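16/11/2018, table notes, fruit and plates

Spent the morning on the tableware question again (sorry to everyone who thought we'd closed it in October). Izzati Tuhumury wants one plate color for the whole Niseck set and I keep going back and forth between the white and the turquoise. The white ones look cleaner on the shelf, but on our light tabletop they wash out so badly by late afternoon that I'm squinting! Went through the Plastumholm box too, 16 plates, and put the scratched ones aside for paint tests.
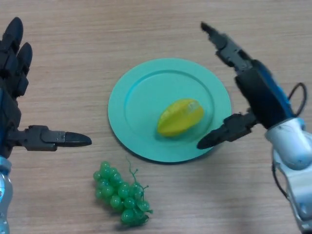 Color contrast is what I care about most for the fruit set, more than how lifelike each piece is. Faneck's catalog goes on and on about realism and I'd trade half of it for a decent yellow. The star fruit on the turquoise plate is the pairing I'd keep: bright lemon against that matte teal, and the ridges still read nicely when it's lying on its side. Grapes I'm less sure of. The green ones are fine straight on the wood, but they're so shiny that every grape gets its own little white highlight, and I'd like to try knocking that back with a matte spray on a spare bunch before we order more.

Price check while I remember: Woldemariam quoted 88 for the mixed fruit carton, shipping extra, and the cheaper rate only starts at 100 pieces. Too many for our cupboard. Asked them about a half carton, no reply yet.

Still to do: find the matte spray (second drawer?), label the paint-test plates, ask Izzati if she can live with turquoise.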